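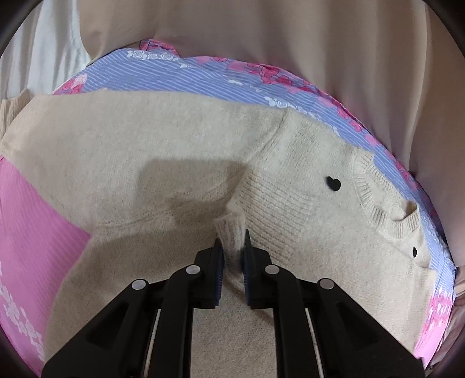
The small publisher Eseo will bring out a new edition of "The Winter at Bastberg" in March. The ghost novel was first printed in 2000 and has been hard to find for many years. Readers who like slow and quiet horror have asked for it again and again in the letters page of the Eseo newsletter, and used copies were sold for prices that few people want to pay for a paperback. The story begins with a cream knitted sweater, much like the one in the photo, with fine rows of stitches and a ribbed cuff. It lies on a bed in a guest house, and the woman who rents the room is sure that she did not bring it with her.

The new edition has 251 pages. It follows the text of 2000 closely, but the publisher has corrected a number of printing errors and put back a short chapter that was missing from the first version. In this chapter the main character walks down from the guest house to the village of Sturberg and asks in the shop who lived in her room before. According to Eseo, the chapter was removed shortly before printing to save paper. It does not change the ending, but it explains why the shop owner later refuses to open the door.

The book belongs to the kind of ghost story in which very little is seen. There are steps on the stairs, a window that is open in the morning, and clothes that are found in another place than the evening before. The love story between the tenant and the local piano tuner takes up more room than one would expect from the cover, and some readers of the first edition complained about this. Others said that it was the reason they kept reading. The middle part, with the long snowfall, is a little slow, and it has not been shortened.

The cover is also new. The old one showed a skull in a window, although no skull appears anywhere in the book. The new one is plain gray with the title in dark red letters, and on the back there is a small map of Bastberg and the road to Sturberg. The map was drawn for this edition and includes the mill, which will please those who got lost in the fourth chapter.

The bookstore Voß in Sturberg will hold a reading on the evening the book comes out, starting at 7 p.m. Two chapters will be read, one of them the restored one. The store has over 20 seats in the back room, and guests are asked to reserve by phone or at the counter. Entry is free. Copies will be for sale on the same evening, and those who still own the first edition are invited to bring it, as the store would like to show a few of them in its window during the following weeks.

Eseo also plans an e-book, which should follow in early summer. An audio version is not planned at the moment. The second novel by the same author, which continues the story of the piano tuner, remains out of print, and the publisher says it will decide about it after the summer.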